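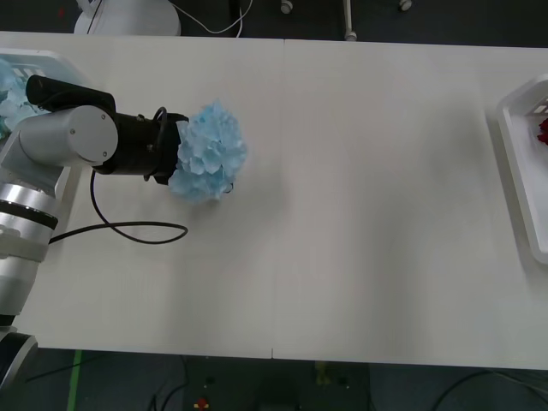

Masanobu thinks we are still closing too early. He read through the first batch at lunch and his verdict, relayed over the partition, was that the operator squeezes the moment the jaws are level with the stem, the arm is still drifting, and the policy is going to learn that drifting and squeezing are one motion. Slow down for half a second, he says, then close. He also says the pauses at the end of each demo are too long, so apparently I am both hasty and slow.

Flower sorting, teleop, February, second round. Blue to the blue tray, red to the red tray. Two arms, one operator, one person resetting. Started a bit after 9 in the morning, once the left leader arm agreed to be recognized. It needed unplugging twice. I have stopped writing down which port.

Target for this round is 200 kept demos. Got 89 by the time my shoulders gave out. Threw away 6, reasons below, mostly me.

Discards:
- stem caught between the finger and the housing, bloom dragged along behind like a mop
- released too high, flower bounced off the tray rim and onto the floor
- same again, next take, having learned nothing
- Laurinda's hand still in the workspace when I hit record
- recorder ran on through the reset
- forgot which color I was doing. Put it in the wrong tray with great confidence

Kept the ones with a fumbled first grasp as long as the second one worked. Laurinda wanted them out. My argument is that the robot is going to miss too, and it may as well see somebody miss and try again. We agreed to tag them "regrasp" and fight about it at training time.
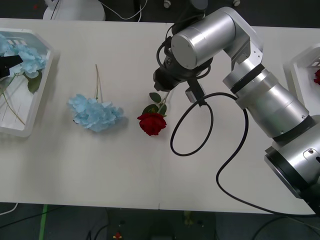 The tagging goes in the Joltora sheet and not in the file name. Last round we did file names, and there are now three spellings of "regrasp" on the server, one of them mine.

Placement of flowers at reset: Laurinda drops them wherever she likes, any heading, with the rule that no two blooms touch. I asked for a grid and was told that a grid is how we ended up with the Pridstead policy, which could pick up anything in the world provided it was in one of four spots. Fair. Still, some of her placements are spiteful. Stem pointing straight away from the arm means the wrist has to come round almost to its limit, and on the leader side that puts my elbow in my own ribs. Tried walking round the operator chair. No. Tried grabbing by the bloom instead, which works, but then half the demos grab stems and half grab petals and Masanobu sends me a message with only a question mark in it.

Decision for now: stem first, close to the head. Bloom only if the stem is out of reach. Say which in the sheet.

Gripper force: turned down from yesterday. Old setting left a kink in the stems, and a kinked stem lies differently from a straight one, so over time we'd be teaching it about our own damage. With the new setting I lost one flower in mid-air, and that demo got kept as a regrasp too. The left gripper feels softer than the right at the same number. Haven't chased this. Somebody should put the Flarnalcombe gauge on both before the next session and write down what it says, in ink, in this book.

Lag: over 58 ms on the leader link for a stretch before lunch, then it went away on its own. You notice it in the last bit of the descent, where you start overshooting and correcting and the trajectory comes out like handwriting on a bus. Marked that stretch in the sheet. Gosselin logs are saved next to the demos if anyone enjoys reading them.

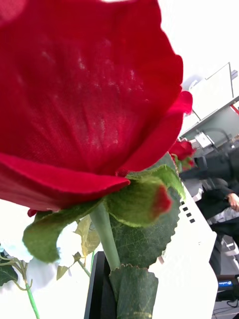

Went through wrist camera footage in the afternoon to see whether it is earning its bandwidth. My worry is that at close range the policy gets very little to work with. With a big rose head near the lens, most of the view is red petal, good enough to make out the weave of the cloth, and the stem I'd actually want to grab gets a thin strip underneath with leaves crowding it. Fine for "is it red." Less fine for "where do I close." The room gets in as well, down to somebody's hand at the right edge, and I'd rather the thing didn't learn that people are part of the task. Laurinda suggests cropping. Masanobu suggests the operator's helpers stand farther back, which costs nothing and will therefore be ignored until he says it again.

Compromise: wrist view stays in, full size on disk, cropped copy for training. I'll write the crop script. Run one training with it and one without and compare before we argue further.

Next session:
- half-second settle before closing (M.)
- gauge on both grippers
- more red. I drifted toward blue all day because the blue tray is on my good side
- swap operators at the halfway mark. L. has agreed to drive if I do the resets, and has promised to comment on my placements
- find out why the left leader arm wants unplugging

Left the arms parked and the sheet open. The stem-or-bloom column is blank for the earliest demos, from before we had the rule. Will fill in from video, on a morning with coffee.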